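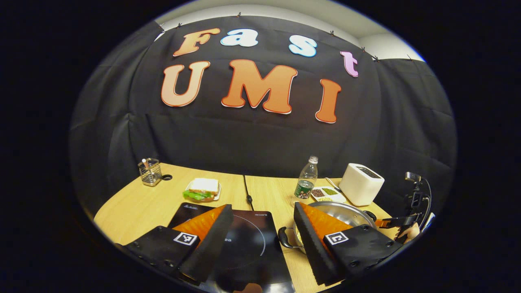
Monday, early evening. Walked to Zotcombe and back by the river path, which is open again after the flooding. The new boards are down as far as the second stile and then it is the old mud. My left boot leaks. I had thought it was the lace holes but it is the seam by the little toe, so they will have to go.

The gas bill came, 483 pounds for the quarter. Last year it was 461 for the same months and I had the heating on more then. I rang Rey to query it and waited through all the music, and the woman said the standing charge had gone up. I have moved the payment to the start of the month.

Planted the second row of broad beans after lunch. The first row is up but patchy, with mice or pigeons at one end. I put netting over both.

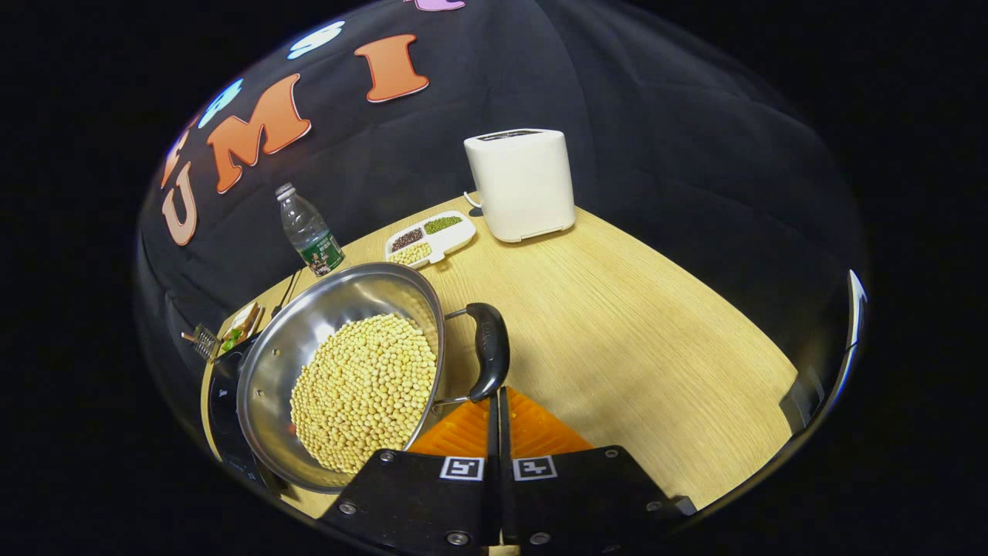 The reading for this week is the old Plarkmont parish history, which I got out again on Saturday's ticket. It is dull on the church and good on the farms. There is a chapter on what people ate in a bad winter, mostly pease pudding and whatever was left in the barn. It put me in mind of soybeans, a big pale heap of them in a steel wok, and that I have not cooked a dried bean since spring. I have half a bag of haricots at the back of the cupboard — will soak 500 grams tonight and do them with the ham end tomorrow.

Bus to Lulell is at ten past nine now, not quarter past. Need stamps, lamp oil, boot money out of the savings. Balance there is 2,960 before the boots.

Rain starting. Brought the washing in.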